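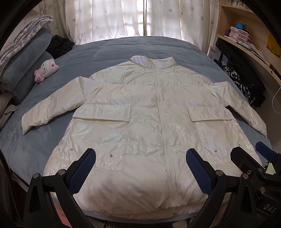

Treloar Garment Care
Frequently Asked Questions: Padded and Quilted Outerwear

The following answers concern the care, folding and seasonal storage of padded coats and jackets. They apply to customers who prepare garments at home for our storage service, and to those who simply wish to keep a winter jacket in good condition until it is next needed.

Last reviewed: October 17, 2022

When should a padded jacket be put away?
Most customers store winter outerwear in May. A garment should be cleaned first. Marks at the collar and cuffs that are barely noticeable in spring may become permanent if left over the summer.

How should the jacket be prepared for folding?
Lay the garment on its back on a wide, clean, flat surface. A made bed is suitable and is generally preferable to a table, as the sleeves can be extended fully. Close the front fastening, press all snaps shut and empty every pocket, including any concealed behind flaps. Smooth the flaps down so that they lie flat against the body.

What is the recommended method of folding?
Bring each sleeve across the chest, keeping the cuff level with the waist. Fold both sides inwards by the same amount, then bring the hem up towards the collar in one or two loose turns. The collar should be left standing and should not be tucked under the body. Where possible, fold along the quilting seams and avoid placing a crease through the fullest part of the padding. 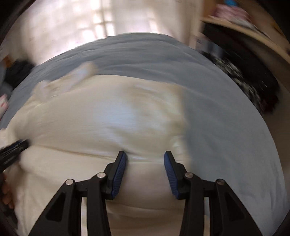 Large garments may shift as they are turned. If the cloth bunches, open the last fold, smooth the fabric outwards from the middle and begin that step again. Pressing down on an uneven fold will set the crease more firmly.

My jacket has a glossy or pearlised finish. Does it need different treatment?
Yes. Coated and lustrous fabrics show creases more readily than matt ones and can mark where two surfaces are pressed together. Place a sheet of acid-free tissue between each layer. Do not iron the outer fabric unless the care label permits it.

May I use a vacuum bag?
We do not recommend vacuum bags for padded garments. Prolonged compression can prevent the filling from recovering its shape. A breathable cotton bag or a lidded storage box is preferred.

Which container does Treloar supply?
Customers may choose between the Durkinon box, which holds 2 adult jackets, and the Narkance cotton bag, which holds one. Both may be requested at the counter under reference 782.

Is it better to hang the jacket?
Lightweight padded jackets may be hung on a broad, shaped hanger. Heavier styles are best folded, as the weight of the lower body and pockets can strain the shoulder seams.

How can light-coloured fabric be kept from yellowing?
Store pale garments away from direct light, heating pipes and untreated wood. Perfume and skin products should be cleaned from the collar before storage.

How are creases removed after storage?
Hang the jacket in a well-aired room for a full day and shake it gently from the hem. Remaining creases may be reduced with a cool tumble cycle where the label allows.

Whom should I contact with a question not answered here?
Please write to Ilaria Fiore, Customer Care, at our Kornuvora branch, quoting form 119 if your garment is already in storage.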